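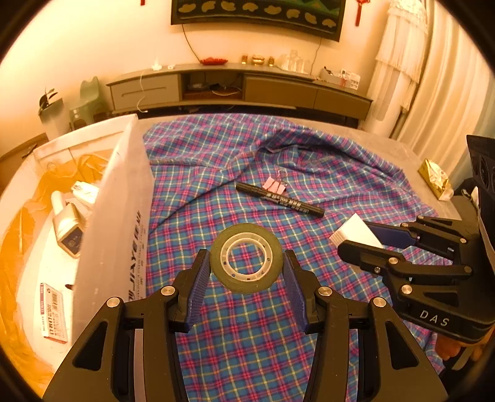
Speaker notes, records handling session, 15 Sep 2005

Slide 1. Title. Leave up while people sit down. Talk runs 21 minutes, questions after.

Slide 2. Scope. Paper files only. Microfilm moved to the October session. Say this early, it was asked twice at Burnis.

Slide 3. Fasteners. Staples hold moisture against the sheet and rust from the legs inward. Pull them before boxing. Adhesive tape is worse: the carrier dries and drops off, the adhesive stays in the fibers. Do not mend with office tape. Sealing the outer carton with it is fine. 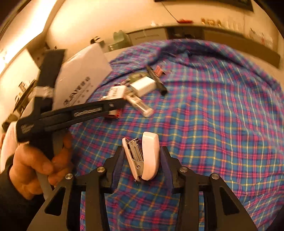
Rokeya Bepari
Records Manager, Havitz

Slide 4. Retention periods. Invoices 7 years, contracts 7 years from expiry, visitor logs 3. Pause here. Expiry and signature dates get mixed up.

Slide 5. Box labels. Series code, date range, destroy date. No staff names. The Gamage transfer had 37 boxes labeled by person and all of them had to be reopened.

Slide 6. Retrieval. Requests go through Prasanna Mondal. Out-card goes in the box before the file leaves the shelf.

Slide 7. Skip if short of time. Plodier index fields, see handout page 3.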